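Subject: Re: [cotley-storage] Sorting small mixed items before boxing

On 26th April, a subscriber at Josbridge wrote:

> I have a single drawer's worth of mixed small stuff to box up: packets of
> food, bits of foam, yarn, empty cartons. My first attempt went straight
> from drawer to box and had to be unpacked again. Two questions.
>
> 1. Do you sort by material or by where the item ends up?
> 2. Does it matter what you sort on? I used the bare floor and lost
> things against the pattern.
>
> I have the Zita crates, the small size, if that affects the answer.

By destination, for question 1. Material only comes into it for food. My own lot is comparable to yours and was laid out on a striped sheet.

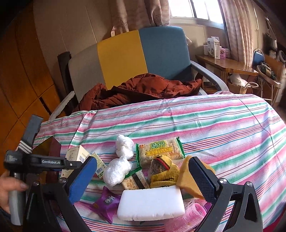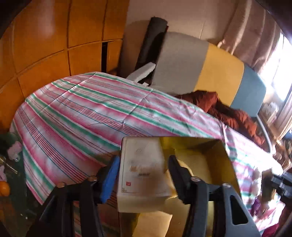
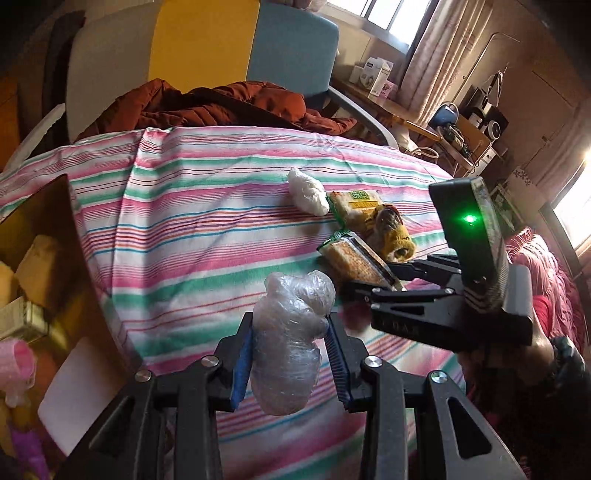

*The striped sheet with items from the mixed lot.*

**Surface.** A cloth has one practical advantage over a bare floor: you can lift the edges and move everything toward the middle. Stripes are not ideal. The clear wrapping on the cracker packets lets the background compete with the contents, and I would use a plain sheet if I had one that size. Fold creases do no harm with soft items, but small cartons lean on them, so pull the cloth flat first.

**Groups.** I use 5 for a lot like this:

- Food in sealed packets. The crackers (the Weidan ones) go here, and get checked for split ends before anything else is done.
- Soft goods: the white yarn-like balls, the yellow striped knitted piece.
- Foam and sponge. The white block is a large thing in the near group in the first picture and decides the crate size.
- Cartons, full or empty. Open each one. An empty carton either gets filled from another group or gets flattened.
- Undecided.

**Order of packing.** Foam block first, flat on the base, then filled cartons upright against the wall of the crate. Soft goods go into the gaps. Crackers last, on top, with nothing over them. Anything wrapped in crinkled film, like the lump in the third picture, takes up more room than it should - press the air out or rewrap it before judging whether the crate will close.

**Labels.** Old print and a new label on the same face cause trouble later. The white box in the second picture has faded text and gray pen marks on it already, so the new label goes on the lid. I number labels in sequence across all crates and am at 162. The Mbeki index template from October handles this if you delete the room column.

**Weight.** My limit for a small crate is 3000 g. With foam and snacks you will not get near it. With full cartons you might.

Large textiles should be kept out of the count. A quilted jacket will fill a small Zita crate by itself, and mine goes on a hanger.

Can you post the internal depth of your crates? I have 2 versions and the shallow one does not take cartons upright.

--
cotley-storage mailing list
Plain text preferred. Trim quotes before replying.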